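Fullitano Two-Arm Bench Cell

Item 421 — Demo unit at the Hashmi showroom, open day in May

Home / Bench Automation / Two-Arm Cells

Availability: on request
Install: on site, up to 11 working days after sign-off

Quick version for people who were at the open day and asked for the page. Two arms, two-finger grippers, one controller. Runs off a normal wall outlet. Table not included, any flat bench that doesn't wobble is fine.

What's in the crate
Left and right arm, mounted on plates
Grippers, fitted
Controller and cables
Hand controls for teaching
Spare finger pads (2 pair)
Printed setup guide, English only for now

Teaching a job: move the arms through it with the hand controls, save, play back. No code needed for the basic stuff. Babar Jafri ran the table at the open day and let visitors have a go — longest line we've had at a demo. Most people wanted the pouring job so that's what we kept coming back to. Rizwan Tarar has the sign-up sheet, if you left an email you'll get teh price list from him.

Questions that came up
Does it fit the old Tetar bench mounts? Yes, with the adapter plate, sold seperately.
Can I buy one arm? Yes. Different item, ask.
Glassware? Ask first. Depends on the pads.
Training? Half a day at our place, included. At yours, extra.
Loaner units? Not right now.

From the demo table, bottle and cup: 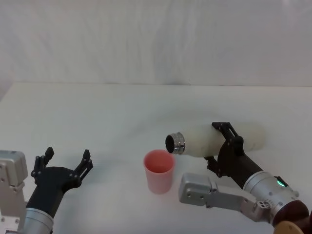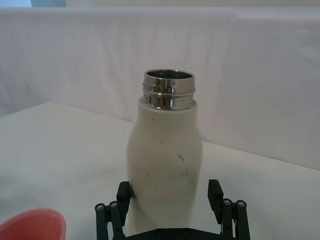 Lead time on the cell is longer than on single arms, so order early if you need it before the fall. Cletier service plan can be added at checkout or later, same price. Covers pads, cables and one visit a year. Does not cover spills into the controller — keep it off the bench, there's a shelf bracket for it.

Next showing in the same room, doors at 2 pm. Bring your own part if you want us to try it, nothing hot and nothing sharp please. Email first so we can look at the size.

Request a quote
Download setup guide
Back to Two-Arm Cells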